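The cup drawer

Every house in Dunmore has one. Second drawer down, or the cupboard over the kettle if you're tall. Open it and something falls out. Plastic cups, the ones that came home from the footy, the show, the fete, a birthday in a park in 2011. Nobody bought them, or nobody remembers buying them. They breed.

I went looking for people who'd fixed the problem and mostly found people who'd moved it. Into the laundry, into the shed, into a tub marked PICNIC that hasn't been on a picnic. One household in Skorkbridge had theirs in the boot of the car. Just in case, they said. In case of what, a sudden outbreak of cordial?

Mine was worse than any of them, so no judgement. Emptied it on a wet afternoon in September, kettle on, radio going. 19 cups for a household of three. Four had gone cloudy. One had a split down the side I'd been drinking around for, I think, two years. There was a blue one with a bite mark in it and I know whose bite it was.

The op shop at Griltilport is where a lot of them end up. Big tin shed behind the servo, open mornings. They put about 4,000 pieces of kitchenware through the place last year, and plastic cups are the slowest thing on the shelf after fondue sets. Twenty cents each and people still put them back. The good ones go but. Anything with a picture. Fruit does well, so do dinosaurs. Plain white sits there until winter.

Which gets at the real trouble with the cup drawer. It's not a storage problem, or only a bit. You can buy the racks. I did, a Brorura pull-out thing with little pegs, $60 and most of a morning on my back under the bench with the wrong screwdriver. Looks terrific. It also holds more cups than the drawer did, so you can guess how that went.

What did work, sort of, was being mean. Everyone in the house picks two. Two for keeping, one for the bathroom, the rest go in a box by the door and the box leaves before tea. No appeals. The appeals were lengthy. There was a case made for a lid that fitted nothing. There was a case made for the split one, by me.

A few things learned, in no order. Tapered cups stack, straight ones don't, and if you mix the two you'll get a tower that leans on the door and comes down at 6am. Don't stack them damp, they lock together and you'll be running the outside one under the hot tap, swearing. Cloudy doesn't come back, whatever the vinegar people tell you. I tried the vinegar people's way. Kitchen smelt like a chip shop and the cups looked teh same.

And keep the bright ones. I'd have gone the other way once, had a whole phase of clear glass and matching tumblers, very grown up, lasted until the tiles got hold of them. But a red cup you can find. On the lawn, under the couch, at the bottom of a beach bag full of wet towels.

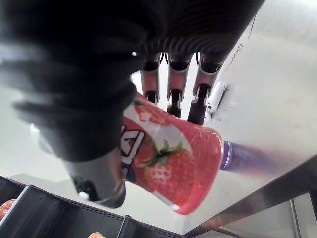 Strawberries were the first thing picked at our place, no discussion, before the rules had even been read out. I'd had the same sort as a kid, ours had oranges on, and my mother kept clothes pegs in the last one until the handle-end of the peg wore through the bottom. You don't get attached to a tumbler like that. Or I don't.

The box went to Griltilport the next morning. They took all but the cloudy ones, which I'd sort of hoped to slip past. Walked out with a jug. Ceramic, brown, chip on the lip, no use for it at all. It's in the drawer, there's room now.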